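4.3 Checking marker tracking before you record

Vakix Capture works out the pose of each hand-held gripper from the marker cube fixed to it. Run this check at the start of each session and again after any change of work surface.

1. Start Vakix Capture and open the Tracking tab.
2. Pick up both grippers and stand at the work surface as you would for the task.
3. Hold each cube in view of the head camera until its row turns green.
4. Go through the task once at normal speed, with the tool in one gripper and the other gripper open.
5. Press Stop and read the Visible score for each side. Both should be 90 or higher. A good run usually gives around 98.
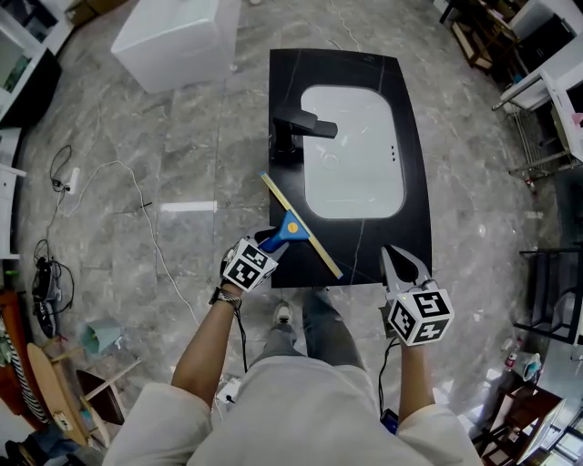 Figure 11. Wiping task on a black vanity countertop. Squeegee in the left gripper, right gripper open.

If one side scores low, open the Dropouts list and play back the marked parts. Most dropouts come from a sleeve or the tool handle passing in front of the cube. Change your grip and repeat steps 2 to 5.

Note: Glossy surfaces can reflect the markers. If a second pose shows up below the surface, set Reject Mirror Poses to On.

Caution: Keep the gripper cables clear of your feet and the tool - a pulled cable ends the recording and the file is not saved.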